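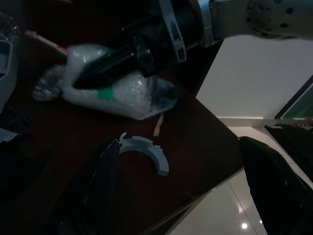
4.2 Receipt Records and Time to Classroom

The analysis in this section uses delivery records for classroom materials ordered centrally by the Plidov and Hladun school districts. Both districts place orders through a shared purchasing system, Stitum, which assigns an order number at approval and closes the order when a staff member at the school confirms receipt. After duplicates and canceled orders were removed, the working file held 3,626 records from 50 schools. Orders for food service and building maintenance were excluded, as they follow a separate approval path.

Time to classroom was defined as the number of school days between confirmed receipt and the first entry of the item in a room inventory. Where an order was split across rooms, the earliest entry was used. Records with a gap of over 10 school days were marked as delayed. This cutoff follows the period that both districts allow in their written procedures – a shorter cutoff was tested and did not change the ranking of the schools.

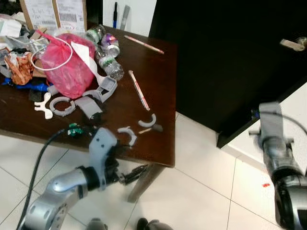
Receipt confirmation was the least uniform step in the process. Some schools scanned each package on arrival, while others entered the order number by hand at the end of the day, and several used both methods depending on who was at the front desk. The two methods leave different traces in the file, and the package itself may carry information that never reaches the system. The white shipping labels on the two cardboard boxes in Figure 3, for instance, have handwritten marks as well as printed barcodes; a scan captures only the barcode. For this reason, entry method was coded as a separate variable and included in all models reported below.

Figure 3. Cardboard boxes with shipping labels, back left of table.

Art and science materials had longer gaps than printed textbooks in both districts. The difference was larger in Hladun, where art rooms are often shared between two buildings and inventory is updated by a traveling teacher. Orders received in September were modeled separately, given the high volume at the start of the school year. Schools in the Ruvby attendance zone changed their inventory form partway through the study period, and their records before the change are used only in the descriptive tables.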